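Grellar Technical Reports
March
By the Trangate Manipulation Group

3. Collecting Demonstrations

3.1 Task and workspace

The task studied in this section is bottle clearing. Plastic bottles are spread over a floor mat inside an enclosure, and the robot has to put them into a lined trash bin at the back. Two arms are available, one on each side of the mat, and either arm may take any bottle it can reach. We chose this task for its variety. Bottles differ in size and stiffness, crushed ones have no reliable shape, and clear plastic gives weak edges in the camera images. A bottle can also roll when it is touched, so the operator often has to correct a grasp before closing the fingers.

Items that are not bottles may also be present in the workspace. We call these distractors. They stay where they are unless an arm pushes them by accident, and putting one in the bin counts as an error. Distractors include garden toys and other plastic goods with bright colors, and several of them have curved surfaces that look like parts of a bottle when seen from close up. The wrist cameras see this most clearly. At short range a wrist view may hold more distractor than target, as in Figure 2, where a pink watering can and a small garden fork take up much of the view and the bottles are in the lower right, next to the fingers.

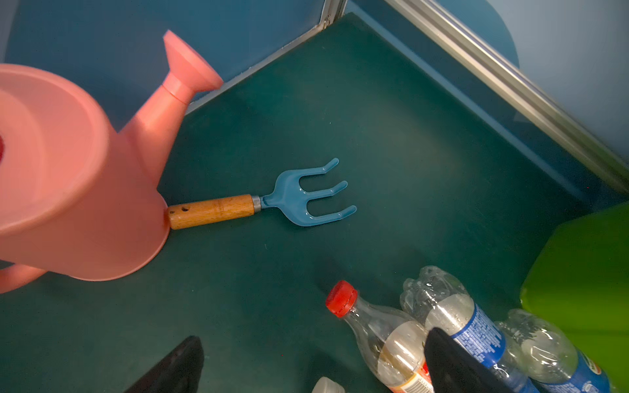
Why not record only the arm motion and leave the cameras out? Joint positions alone say where the arm went but carry no information about the object it was going to, so a policy trained on them can only replay a path, and the bottles are in a different layout each time.

Figure 2. View from a camera at the gripper, with bottles and distractors on the mat.

3.2 Teaching by hand and by remote control

We compared two ways of giving demonstrations. In the first, which we call hand guiding, the motors are set to a low-resistance mode and the operator moves the arm directly by holding it near the wrist. In the second, remote control, the operator moves a pair of smaller leader arms outside the enclosure and the arms inside follow. Both methods used the Traleo recording software, which stores joint positions, gripper opening and camera images on a shared clock.

Hand guiding was easier to learn. New operators could pick up a bottle within a few tries, and they liked being able to feel contact with the floor. It had two drawbacks for our purpose. The operator's hands and sleeves showed up in the images, which meant the training images did not match what the robot would see when running alone. It was also hard for one person to guide both arms at once, and most operators moved one arm, let go, and then moved the other. The policy learned this habit and left one arm idle for long periods.

Remote control took more practice, mainly because the operator had no sense of contact. Early demonstrations show fingers pressed too hard into the mat. After practice the motions were smoother, and operators began to overlap the work of the two arms, reaching with one while the other was carrying. All results in Section 4 use remote control unless noted. Figure 3 gives the layout of the workspace during collection, with one gripper holding a bottle near the back wall and the other over the mat.
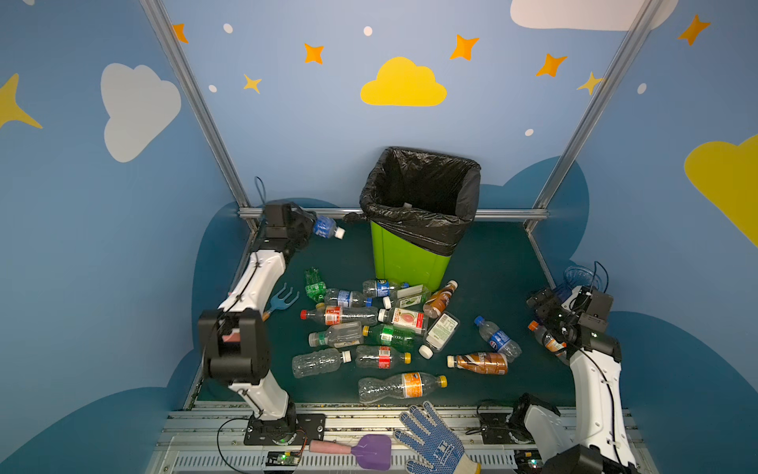
Figure 3. The two-arm workspace with the bin at the back.

3.3 Recording procedure

We collected 1,000 episodes with 8 operators. An episode started with both arms raised and ended when the operator pressed a foot pedal. Bottles were tipped onto the mat from a tub before each episode and were not arranged by hand, except that any bottle resting against an arm base was moved inward. Operators were told to clear the nearest reachable bottle first but were free to change the order if a bottle was blocked by another one.

They were also told not to restart after a failed grasp. If a bottle slipped, the operator opened the gripper, backed off and tried again, and the whole sequence was kept. Earlier work with the Garg controller had used only clean demonstrations, and the resulting policy tended to freeze after its first miss. Keeping the recoveries in the data gave the policy something to copy in those states.

After collection we removed episodes with dropped camera images, a stalled motor or a bottle outside the enclosure. We also removed episodes in which a distractor was put into the bin. This left 476 episodes for training. The largest group of removals came from dropped images during the early sessions, before we moved the wrist cameras to a separate USB controller.

3.4 Labeling

Each remaining episode was split into reach, grasp, carry and release segments. The split was made automatically from the gripper opening and the height of the wrist, then checked by a person at low playback speed. Segments from the two arms were labeled independently, as their timing often overlaps. The boundary between reach and grasp was the least consistent. Some operators closed the fingers slowly while still moving down, and in those cases we placed the boundary at the first frame where the opening began to shrink.

Episodes from 6 of the operators were used for training and those from the remaining operators were held out for validation. We did not balance the training set by operator. Two people contributed longer sessions than the others, and their preference for side-on grasps can be seen in the policy's behavior, as discussed in Section 4.2.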